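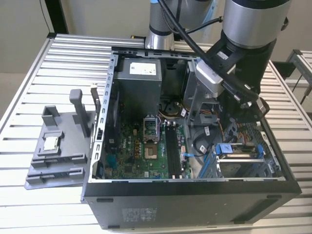

Cell 2, socket open, processor on the fixture.

23rd March

First full shift with the desktop line running through the arms. Zallamport sent the last of the towers over before seven and Otis had the first one on the slats by the time I had my coat off. Side panel off, case flat, open side up. That part is still ours. So is the paperwork, which has grown.

The order of work for this model is processor, memory, drive. The processor goes on the grey printed fixture to the left of the case, in the recess, heat spreader up. The load plate on the socket has to be fully raised before anything comes near it. Princess set the fixture position on the first unit and I checked it against the sheet. The sheet was wrong by a full slot on the table. I have written the correction in pencil and asked Sunita to get it reissued, as the old one from September is still pinned up by the Bellamy shelving and somebody will use it.

Target was 60 units over the two shifts. We did 31 on ours, with 11 stops. I logged every stop. Most were cables lying across the memory slots. By hand you push a cable aside without noticing that you have done it, so it was never in the written method. It is now a step: dress cables clear of the slots before release. It adds work at the front end and Otis pointed out, fairly, that it is the dullest part of the old job with the rest taken away. I had no answer for him beyond rotation. We change places at each break from tomorrow.

Drives went better than I expected. The blue caddy gives the gripper something square to hold, and the approach is tilted, lower end first, much as Tumaini always did it. She spent most of last week with the Prirkar engineer going over that angle and it is more or less her wrist in the program now. She asked whether her name goes on the method sheet. I think it should. Skonham format has no field for it, so I have put it under Remarks. 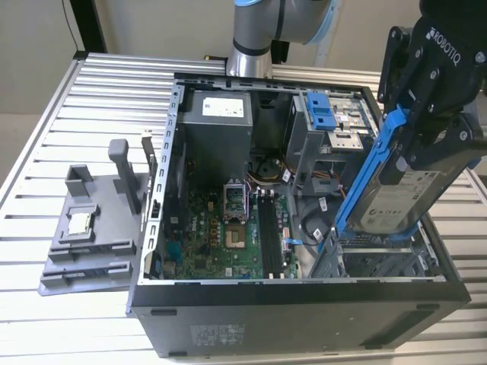 Drive and caddy on the way down to the bay.

Esperanza came down after lunch about the grades. Bench technician becomes cell operator, same pay until the review, then a new scale. She could not say what the new scale rewards. Under the old one you moved up by speed and by low rework, and both of those now belong largely to the machine. I suggested fault finding and set-up time. She took a note of it.

My own hands are fine this evening, no ache in the thumb, first time in a long while after almost 500 latches in a week. My back is worse, from standing and watching. Must ask for a stool at the right height for the screen.

For tomorrow: reissued sheet, spare fixture, rotation list on the board. Ask Princess to show me the recovery routine again, slowly, with the arm stopped. Ring Zallamport about the screws.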